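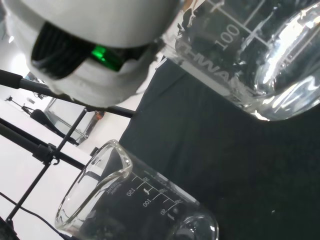 Home chem and kitchen science > General chat

Measuring by weight vs. measuring by volume, which camp are you in?

stornar_steve
Okay, I have to gush for a minute. I've been making my own fountain pen ink and watercolor binder since last August and for most of that time I measured everything in glassware, squinting at the lines like my high school teacher taught me. Two weeks ago I finally bought a cheap scale that reads to a tenth of a gram, and I'm a changed man! My last batch of gum arabic solution matched the one before it so closely that I painted swatches side by side and couldn't tell which was which.

So now I want to weigh everything. Water, glycerin, honey, all of it. Is there any reason to keep using volume at home? Tell me why I'm wrong, or come celebrate with me.

Pichonette
Come celebrate! I switched over for soap years ago and never went back. Glycerin is the one that sold me. It clings to the side of whatever you pour it from, so you measure out a nice amount and then leave a good spoonful behind on the glass. With the scale you pour straight into the pot and stop when the number is right. Fewer things to wash, too.

umley_bench
I'll be the grump. Weight is great for thick stuff and for powders. For plain water in a dye bath I think it's overkill. If I need 475 mL of water for a madder bath I fill to the line and get on with my life. The wool does not care about a few drops.

Also, please don't trust beaker lines for anything that matters, in either camp. Plenty of beakers are marked plus or minus 5 percent, and that's when you're reading them on a flat table with your eye level with the liquid. They're for mixing and holding. If you want volume, get a graduated cylinder.

stornar_steve
Wait, 5 percent? So on 200 mL I could be off by 10 and the glass would still be doing its job?

umley_bench
Yep. Go look at yours, it's often printed right on the side in tiny letters.

stornar_steve
Went and looked. It's there. I have owned this thing for a year.

Liette Chan
Hi all, long time reader, I teach an evening pigment class so this is my favorite argument in the world :)

I'd split it up a bit differently. Weigh the things where the ratio matters, which for binder is the gum, the honey and the glycerin. Volume is fine for the water you use to thin at the end, since you're adjusting by feel anyway. Half my students want a number for that last bit and I won't give them one. You add a little, you mull, you drag the knife through it and look at how it slumps.

For small amounts I love a plain plastic syringe, the 12 mL size. So easy to read, and you can creep up on the line. Clove oil still goes in by the drop and I don't feel bad about it.

Pichonette
Drops make me nervous! My dropper and your dropper are not the same dropper.

Liette Chan
Very true, and a batch made with the one from the pharmacy smelled like a ham. Still painted beautifully.

corentin_r
Disagree with the grump a little. I make walnut ink, and I weigh my water too. One gram is one mL, close enough at room temperature, so it costs me nothing. The pot is already on the scale! I hit tare, pour, done. Why would I walk across the room for a cylinder?

umley_bench
Because your pot plus a full bath is over the limit of a lot of small scales. Mine taps out at 500 grams and the empty pot is more than that.

corentin_r
OK, fair. I have a Nusus kitchen scale for the big stuff and a little pocket one for the fine stuff. Two scales. I see that I've become a two scale person.

stornar_steve
Two scales!! I didn't know that was allowed. Is the pocket one worth it for preservative? I'm using such tiny amounts that my new one just sits there on 0.0 and then jumps.

corentin_r
Yes, get one that reads to a hundredth. Add slowly and give it a second to settle, and keep it away from the fan. Or make a stronger stock solution and measure that, which is what I did before I had the small scale.

Pichonette
Seconding the stock solution. Label it with the strength AND the date. I have a jar that only says "the good one" and I have no idea what is in it.

umley_bench
Throw it out.

Pichonette
But it's the good one!

Liette Chan
Steve, if you redo the binder with everything weighed, would you post the recipe in grams? I'd love to run it on Friday next to ours and see how the ultramarine behaves. Ours goes a bit stringy.

stornar_steve
Absolutely, I'll type it up tonight. It's around two parts water to one part gum right now and I've been cutting back on the honey since it got humid. Umley, I'm ordering a cylinder as well, so you get half a win.

umley_bench
I'll take it. Get the 100 mL one, and get one with a plastic foot.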